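Section 4. Setting up the sorting table

The Petum tabletop is white, and it will stay white for as long as you keep coffee away from it. Before you start, find a room where the table can stay put. It can be moved once assembled, in the sense that a piano can.

4.1 Leveling

1. Stand the table on its feet and turn each foot out two full turns.

2. Lay a pencil in the middle of the top. If it rolls off, the table is not level. If it stays, try a rounder pencil.

3. Adjust the feet one at a time until the pencil loses interest.

Note: Carpet settles. Check again after a day or two.

4.2 Cleaning the top

1. Wipe with a damp cloth and a drop of dish soap. Dry with a second cloth.

2. Leave the scouring pads under the sink. Scratches are not covered by the Skarkulby warranty, and Svenja Reuter in customer service has heard the one about the cat.

CAUTION: Do not set hot pans on the tabletop. Trivets are sold separately, or you may already own a magazine.

4.3 Placing the container

1. Put the open container near one of the front corners, on whichever side your better hand is. Left-handed people are welcome to ignore the diagram on the carton – it was drawn by Rüdiger Reinholz, who is right-handed and unrepentant.

2. Leave a hand's width between the container and the edge of the table. Elbows are wider than people remember.

3. Keep the rest of the top clear. A big empty stretch of white is an invitation to mail, keys and half a sandwich. 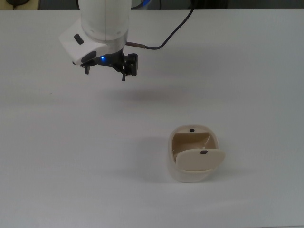 4. Sort from the far side toward you, one small pile at a time. Anything you can't name goes in the container, and gets named before the container is full.

5. Empty it when the contents reach the rim. Heaping is possible for a while.

Note: The container holds small dry items. Wash it by hand in lukewarm water and let it dry upside down. The dishwasher will return it to you in a more relaxed shape.

For spare feet, see page 37.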